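Storage & Organizing > Kitchen and Dining

What size open bin for everyday drinking glasses, and how do I stop them clinking to death?

Asked by clovham_kate
October 1, 2024

Hello everyone! I've been reading this board since we moved in May and have finally worked up the nerve to post. We're in a rental in Clovham with a kitchen I love dearly, except that it has one upper cabinet, and that cabinet is so high that I need the step stool to get a cup down. So the everyday glasses have been living on the table, and every time we want to eat dinner they all have to go somewhere else. I carry them over to the counter two at a time, we eat, and then I carry them all back again. You can imagine how much I enjoy that by Friday.

My idea is to keep them in a plain plastic bin with no lid, deep enough that the glasses stand up inside and can't tip over the side, and then simply lift the whole bin off when it's time to set the table. My sister thinks this is a terrible plan and that I'll have a bin of broken glass by Christmas. She may be right, she has been right before, but I'd like to try it.

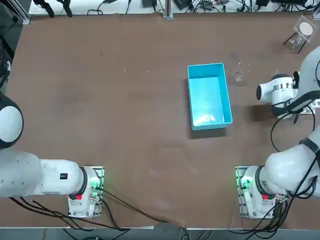
I like a straight-sided bin for this because you don't lose space at the bottom the way you do with the ones that taper. The small glasses are the ones I worry about. They're thin and clear and light, and on a brown table they practically vanish in the evening, so I've knocked more than one with my sleeve while reaching for the salt. At least in a bright blue bin I'd know where they were!

So my questions, sorry there are several. Do I need to line the bottom, and with what? Is it all right to stand glasses upside down on the rim, or is that how you get chips? And do you think one bigger bin or two smaller ones would be better? I have 47 dollars left in my kitchen envelope for the month and would love to not spend all of it on plastic.

Thank you so much in advance, you are all very kind on here.

3 answers

Obadia Khaemba
Accepted answer

Welcome, Kate, and tell your sister she can relax a little. I kept the water glasses for a church supper room in open bins for years and we broke far more of them in the sink than we ever did in the bins.

Two smaller bins, without question. Glass is heavier than you think once you have a dozen of them together, and a big bin gets carried at an angle with one hip helping, and then everything slides to the low end at once. Get something you can hold level with both hands and your elbows tucked in. Before you buy, stand your glasses in a block on the table the way you'd like them to sit, measure the block, and add a finger's width all around. Measure the inside of the bin at the bottom, too. Store labels nearly always give you the outside at the top.

For height, I like the wall of the bin to come up past the middle of the tallest glass. Higher is fine, but if it's so deep that you have to reach down in and pinch the rim to get one out, you'll get tired of it.

Do line it. Smooth plastic is slippery under glass, and a glossy bottom is the worst for it. A piece of that rubbery open-weave shelf liner, cut a bit small so it lies flat in the corners, will do the job for very little money. I buy the Bandum roll at the hardware store and it has been through the wash many times. A folded dish towel works while you're waiting, though it holds damp, so shake it out and swap it often.

Stand them right side up. The rim is the thinnest part of most glasses and I don't like to rest the weight there, and air gets trapped under an upside-down glass so it can smell a little stale. If dust bothers you, lay a clean towel over the top of the whole bin.

As for the clinking, put the thin ones together and the sturdy ones together, and don't leave a gap big enough for a glass to walk around in. If you have a space left over, roll up a napkin and tuck it in there. Mine were nearly always the holiday napkins, which pleased me in July.

seixas_street_mom

We use a Cesby bin, 14 inches long, for the kids' cups and love it! It does scratch on the inside if you drag things, but who's looking. Wash the bin itself now and then – I forgot for a whole summer and there was a sticky ring in there from somebody's lemonade. Mine are plastic cups though so I can't help with chips, sorry. Good luck with the kitchen!

Urmas Šimkus

I would put up a shelf. A board and two brackets is an hour of work and your table is free for good.

If the landlord says no, then I agree with the answer about two bins, but I don't agree about the liner. I used that open-weave stuff and it left a pattern stuck to the bottom of the bin after one hot week. I now use thin cork, cut with a kitchen knife. It's quiet and it doesn't creep. It does stain.

Also, keep the bin back from the edge of the table. A person will put it down half on and half off when the phone rings, I have done this myself, and I lost a set of glasses that had come down to me from my aunt. They were ugly glasses but I was used to them.

Comments on this answer

clovham_kate: Oh no, your poor aunt's glasses! I did ask about a shelf and the landlord said "maybe in the spring," so bins it is for now. I had never thought of cork. I think I have an old cork bulletin board in the hall closet that might be thin enough to cut up.

Urmas Šimkus: Check that it isn't glued to cardboard. Mine was, and the cardboard went soft the first time I put a damp glass on it.

clovham_kate: Just looked and it's glued to cardboard. Shelf liner, then! I measured my block of glasses like Obadia said and two small bins will fit side by side on the counter during dinner, with room left for the bread board. I'm going to the store on Saturday and my sister is coming along to supervise.

Obadia Khaemba: Take one of the glasses with you, wrapped in a sock. It saves a second trip.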